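An afternoon at the Nirnero open day

Fri 23 March

I wanted to write this the same evening, but I was too tired, and then it was already the next day and I had to wash my own clothes, which felt different than usual.

My friend Elżbieta Wilczyńska works at Nirnero, and for a long time she was telling me that I should come and look at what they do. I know little about robots. I worked many years in a shop for curtains and bed linen, so I know something about cloth, and she said this was enough. They open the doors to visitors two times a year, in spring and in November. In November I had a cold. This time I came.

The building is behind the tram depot, and the entrance is on the side where you don't expect it. I walked past it and had to come back. At the door they give you a sticker with your name and you may take one cup of coffee inside, but only to the first line on the floor. After the line there is no coffee. I drank mine very fast.

The visit has two parts. First there is a talk of 90 minutes, which was too long for the chairs they have. A young man explained how a machine can learn a task from people. A person takes a gripper in the hand, a tool with two fingers, and does the task with it many times, and a camera on the tool keeps everything. Later the machine studies this. I had imagined that somebody writes down every movement in a program, like a recipe. He was patient with my questions. The man next to me, from a company called Ostermann, asked mostly about prices and he got less patient answers.

The project with cloth has the name Vavuvia. Elżbieta doesn't know who chose it and she finds it hard to say on the telephone. For Vavuvia they need 3000 recordings, and on the day of my visit they had 2000. I asked her if it is boring. She said the first week was boring, and after this she started to see the cloth in another way, where it wants to fall and where it resists. I understood this very well, because it was the same with me and the curtains.

The second part was the demonstration, and for this we stood behind a rope. The task was with two pieces, one crimson and one pink.

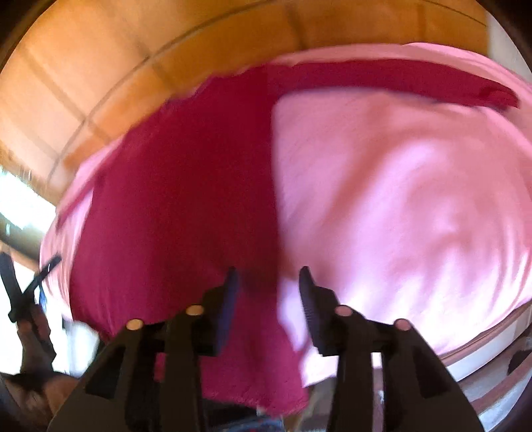

4 min read

I have looked at this picture many times since I came home. The two black fingertips are open, and exactly between them goes the line where the crimson ends and the pink begins. For a person this is nothing. You see two colors, you take the one you want. But cloth is never only one edge. The pink is full of creases and soft folds, and in the strong light a part of it is almost white, so I ask myself what a machine would think this part is. Maybe a third piece? The young man said that such questions are good questions, and I was a little proud.

In the shop we had a rule for new girls: never pull before you know what you are holding. You feel with the thumb if it is one layer or two. I told this to Elżbieta, and she laughed and said that their gripper has no thumb, but that she does something similar. She comes close with the fingers open, she waits, she looks, and then she decides. When she is in a hurry she takes two layers together and has to begin again.

They let visitors try after the demonstration. I was third in the line. The tool is heavier than you think and the wrist gets tired quickly, mine in any case. You close the fingers with a trigger, and you must get used to the fact that you feel almost nothing of the cloth itself. I wanted all the time to help with my other hand. This is not allowed! On my first try I caught only air. On my second I got a fold and lifted it, and a small boy behind the rope clapped for me.

There was also another table, with a program they call Curum, which shows the recordings on a screen and lets you mark the moment of the grip. I stayed there only for a short time, my eyes don't like screens, and there were many people in front. If you understand computers you will probably enjoy it more than I did.

One thing I didn't ask, and I am sorry about it now: do they also work with heavy cloth? Velvet, or lined curtains, behaves completely differently from a light piece, it falls by its own weight and keeps the fold. I have written a message to Elżbieta with this question. I also offered her some old velvet from my cupboard, dark green, very good quality, in case they want it for Vavuvia. She has not answered yet, she is on holiday until Monday.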